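Operators wanted: gripper fault review at Unberg

Ilach needs people to help trace a fault in its two-arm cell. In October both grippers closed on the same spot and one wrist joint was damaged. The stop signal came 151 milliseconds late.
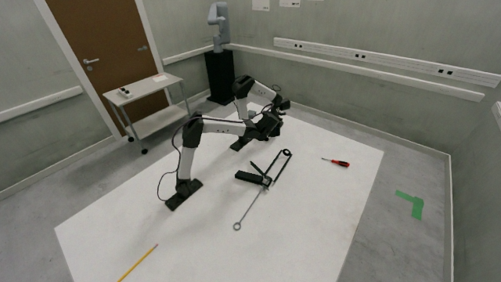
You will replay logged runs, mark the moment each arm should have stopped, and write up near misses. We have 2,264 runs and almost 200 are still unexplained. Experience with robot arms helps – but we will train you.

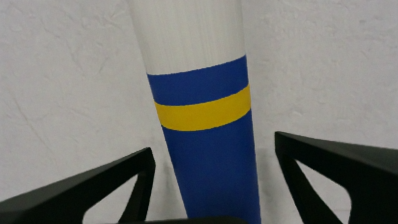

Page 2 of 2

Shifts are four hours, on site. Anyone who has worked on the Salem cell must tell us when applying, as they cannot review their own runs.

Write to Zineb Kabbaj by 16th March. Questions about safety rules go to Driss Farouk.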